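Akarow @akarow_salim
2018년 9월 6일

수저 정리 얘기 좀 길게 하겠습니다. 타래로 씁니다. 정리법 추천 아니고 의심하는 글이니까 추천 찾으시는 분은 지나가셔도 됩니다.

요즘 어디를 가나 "식탁 위 물건마다 자리를 정해 주세요"라는 말이 돌아다닙니다. 숟가락은 숟가락 자리, 젓가락은 젓가락 자리, 컵은 컵받침 위. 그 자리를 표시하라고 펠트 매트를 팝니다. 저는 이 대목에서부터 좀 삐딱해집니다.

자리를 정하면 물건이 거기로 돌아간다는 전제가 깔려 있잖아요. 우리 집 물건들은 그런 성격이 아닙니다. 가위도 자리가 있는데 늘 현관에서 발견됩니다.

발단은 Dramani에서 나온 '식탁 자리 잡기'라는 소책자입니다. 86쪽짜리인데 절반이 사진이고 사진 속 식탁에는 사람이 밥을 먹은 흔적이 전혀 없습니다. 김칫국물 한 방울이 없어요.

책에서 하라는 건 간단합니다. 식탁에 천을 깔고, 매트를 놓고, 매트 위에 젓가락을 나란히 두고, 안 쓰는 건 수납함에 넣어 손 닿는 데 둔다. 끝. 이 네 줄을 그렇게 길게 쓸 수 있다는 게 재주라면 재주입니다.

그래도 욕을 하려면 해 보고 해야 하니까 따라 했습니다. 기간은 3주. 돈은 거의 안 썼습니다. 집에 있는 걸로 했어요.

매트는 Girnbridge 벼룩시장에서 산 것. 600원이었습니다. 원래는 컵받침으로 쓰려던 건데 여름에 컵을 올려 보니 물기를 그대로 먹고 안 말라서 서랍에 넣어 둔 물건입니다.

천은 회색 바탕에 흰 격자가 있는 걸로 골랐습니다. 책에 무늬 없는 천을 쓰라고 되어 있는데, 저는 격자가 있어야 줄이 맞는지 안 맞는지 알 수 있다고 생각하는 쪽입니다. 물론 줄이 맞는지 알아서 뭐 하냐고 물으시면 할 말은 없습니다.

수납함은 베이지색 플라스틱. Trirnau 쪽 생활용품점에서 샀던 건데 상표는 기억 안 납니다. 책에는 라탄 바구니를 쓰라고 적혀 있더군요. 라탄 바구니 틈에 낀 밥풀을 파내 본 사람이라면 그런 권유는 안 할 겁니다.

그리고 젓가락. 여기서부터 문제가 본격적으로 시작됩니다.

책은 모든 집에 짝이 맞는 젓가락이 있다고 가정합니다. 진심인가요? 저희 집 젓가락은 받아 온 것, 사 온 것, 어쩌다 따라온 것이 한 통에 살고 있습니다. 설거지하고 나면 짝은 그날그날 새로 정해집니다.
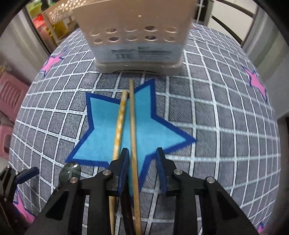 별 모양 펠트 매트와 짝이 안 맞는 젓가락. 뒤는 베이지색 수납함.

한 짝은 노르스름한 주황빛 무늬가 있고 한 짝은 아무것도 없는 대나무색입니다. 이렇게 올려 두니 매트가 짝이 안 맞는다는 사실을 아주 정성스럽게 강조해 줍니다. 통에 꽂혀 있을 때는 아무 생각 없었거든요.

매트에 대해서도 한마디. 연한 파랑에 진한 파랑 테두리, 별 모양. 귀엽죠. 귀여운 건 인정합니다. 그런데 젓가락은 길고 곧은 물건이고 별은 뾰족한 데가 여러 방향으로 나 있는 모양입니다. 둘이 맞을 이유가 없습니다.

젓가락 끝을 별 가운데쯤에 두면 나머지가 매트 밖으로 나옵니다. 반대로 손잡이 쪽을 올리면 입에 들어가는 쪽이 천에 닿습니다. 입에 들어가는 쪽을 지키자니 그쪽을 매트에 올려야 하고, 그러면 펠트 보풀이 신경 쓰입니다.

펠트 위에 입에 넣는 물건을 올린다는 발상 자체를 다시 생각해 봐야 하지 않나요. 펠트는 눌러 놓은 섬유입니다. 고양이 키우는 집에서는 펠트가 아니라 고양이 털 견본첩이 됩니다. 저희는 고양이가 없는데도 뭐가 붙습니다.

빨면 되지 않느냐. 빨았습니다. 첫 번째로 손빨래를 했더니 모서리 하나가 살짝 말려 올라갔고, 책 사이에 끼워서 폈습니다. 그 책이 바로 그 소책자입니다. 쓸모를 찾은 순간이었습니다.

여기까지 쓰니 "그냥 도자기 젓가락 받침 쓰세요" 하시는 분이 계실 텐데, 저도 같은 생각입니다. 받침은 닦으면 끝이고 입 닿는 끝이 허공에 떠 있어요. 수백 년 된 해법이 있는데 왜 섬유로 돌아가는지 저는 모르겠습니다.

다만 받침은 또 굴러갑니다. 그리고 식탁에서 떨어지면 깨지고요. 공평하게 말하려고 적어 둡니다.

수납함 얘기로 넘어갑니다. 책에서는 식탁 위에 수납함을 두면 "동선이 짧아진다"고 합니다. 우리 집 부엌은 싱크대에서 식탁까지 두 걸음입니다. 두 걸음을 한 걸음으로 줄이자고 식탁 한쪽을 내주라고요?

수납함을 식탁에 올려놓자마자 생긴 일. 첫날 저녁에 영수증이 들어갔습니다. 다음 날 고무줄, 그다음은 어디서 나온 건지 모를 나사. 수저만 넣기로 한 통이었습니다. 뚜껑 없는 통은 이 집에서 전부 같은 운명을 겪습니다.

뚜껑 있는 걸 쓰면 되겠네요, 라는 답이 벌써 들립니다. 써 봤습니다. 뚜껑 위에 물건이 쌓입니다. 그러면 젓가락을 꺼낼 때마다 뚜껑 위를 먼저 치워야 합니다. 정리하려고 정리하는 단계가 하나 늘어난 겁니다.

이쯤에서 제가 정리 자체를 싫어하는 사람으로 보일까 봐 변명하자면, 저는 양념 선반은 줄을 맞춰 둡니다. 고춧가루와 후추가 바뀌면 결과가 있으니까요. 젓가락은 좀 비뚤게 놓여 있어도 밥맛이 그대로입니다.

그럼 나란히 놓는 건 도움이 됐느냐. 식구들 반응을 적자면, 처음 며칠은 다들 매트를 손님 쳐다보듯 했습니다. 밥 먹을 때는 매트를 옆으로 밀고 먹었습니다. 다 먹으면 매트 위에 귤껍질을 올렸습니다.

귤껍질 받침으로는 나쁘지 않습니다. 이건 칭찬입니다.

도움이 된 점 하나. 격자무늬 천은 의외로 계속 쓰고 있습니다. 그릇을 놓을 때 칸을 따라가게 되고, 얼룩이 져도 줄무늬 사이에 섞여서 덜 보입니다. 덜 보인다는 게 위생적으로 좋은 건지는 따로 따져야겠지만요.

도움이 된 점 둘. 짝 안 맞는 젓가락을 꺼내 놓고 보니 길이를 대 보게 됐습니다. 저는 여태 색만 다르고 길이는 비슷하겠거니 했는데, 통에서 다 꺼내 나란히 대 보니 길이가 제각각이더군요. 그동안 콩자반이 왜 그렇게 안 집혔는지 조금 이해가 갔습니다.

그래서 길이가 비슷한 것끼리 묶고 색은 포기했습니다. 책에서는 색을 먼저 맞추라고 합니다. 사진에는 색이 찍히고 길이는 잘 안 찍혀서 그런 것 아닐까, 저는 그렇게 의심하고 있습니다.

묶을 때는 끝을 바닥에 톡톡 쳐서 맞춘 다음 위쪽을 비교하면 됩니다. 이건 책에 없습니다. 책에는 "애정을 담아 짝을 찾아 주세요"라고만 적혀 있습니다. 애정으로 길이를 어떻게 잽니까.

대나무 젓가락은 끝을 손가락으로 한번 훑어 보세요. 까슬하면 저는 그냥 버립니다. 아깝다고 화분 지지대로 쓰라는 글도 많은데 저희 집 화분은 이미 지지대가 식물보다 많습니다.

무늬 있는 젓가락도 칠이 벗겨지기 시작하면 고민해 볼 때라고 생각합니다. 어디까지가 괜찮은 건지 제가 아는 척하진 않겠습니다. 저는 입 닿는 쪽이 벗겨지면 조리용으로도 안 씁니다. 위쪽만 바랜 건 그냥 씁니다.

책 뒤쪽에 체크리스트가 있는데 항목이 18개입니다. "젓가락이 서로를 바라보고 있나요?"라는 항목이 진짜로 있습니다. 젓가락은 눈이 없습니다. 저는 이 항목에 체크를 했는지 안 했는지 아직도 판단을 못 내리겠습니다.

"매트가 가족의 대화를 부르나요?"도 있습니다. 부르긴 불렀습니다. "이거 치워도 돼?"라는 대화를요.

5월에도 비슷한 걸 한 번 했다가 그만둔 적이 있습니다. 그때는 냉장고였고 투명 통을 줄줄이 사라는 쪽이었습니다. 통 살 돈이면 반찬을 사겠다고 썼다가 답글로 혼났습니다. 이번에도 각오는 되어 있습니다.

제가 의심하는 건 매트나 수납함이 아니라고 말하고 싶지만, 사실 매트도 좀 의심합니다. 컵받침으로 실패한 물건이 이름만 '수저 매트'로 바뀌어서 다시 나오는 걸 봤거든요. 물 먹는 성질은 그대로인데요.

젓가락을 덜 말린 채 올려 두면 그 자리만 눅눅해집니다. 물기를 닦고 올리라는데, 닦을 거면 그 길로 통에 꽂으면 됩니다. 이 부분을 책이 어떻게 설명하나 세 번 읽었는데 설명이 없었습니다.

지금 상태를 적자면 매트는 식탁에 남았습니다. 막내 조카가 별을 좋아해서 치우면 물어봅니다. 젓가락은 다시 통에 세워 꽂습니다. 수납함은 식탁에서 내려와 싱크대 옆으로 갔고 영수증은 따라가지 않게 했습니다. 아직까지는요.

하고 싶은 분은 하세요. 말리지 않습니다. 다만 매트부터 사지 마시고 집에 있는 젓가락을 전부 꺼내서 길이부터 대 보시길. 그건 돈이 안 듭니다.

"그래도 별 모양 예쁜데요"라는 답글이 제일 많네요. 예쁩니다. 예쁘지 않다고 한 적 없습니다.

어디서 샀냐는 질문에 한꺼번에 답합니다. 매트는 위에 쓴 대로 Girnbridge 벼룩시장이고 같은 게 또 있을지는 모릅니다. 수납함은 비슷한 걸 아무 데서나 파니 서랍 폭을 먼저 재고 가세요. 저는 안 재고 사서 서랍에 안 들어갑니다.

쇠젓가락은 어떠냐는 분, 쇠젓가락은 펠트 위에서 잘 미끄러지지 않는다는 장점이 있긴 합니다. 대신 무거워서 매트째로 끌려옵니다. 국 옆에서는 하지 마세요.

남은 대나무색 한 짝의 원래 짝을 아직 못 찾았습니다. 오늘 서랍 뒤까지 봤는데 나온 건 병따개였습니다.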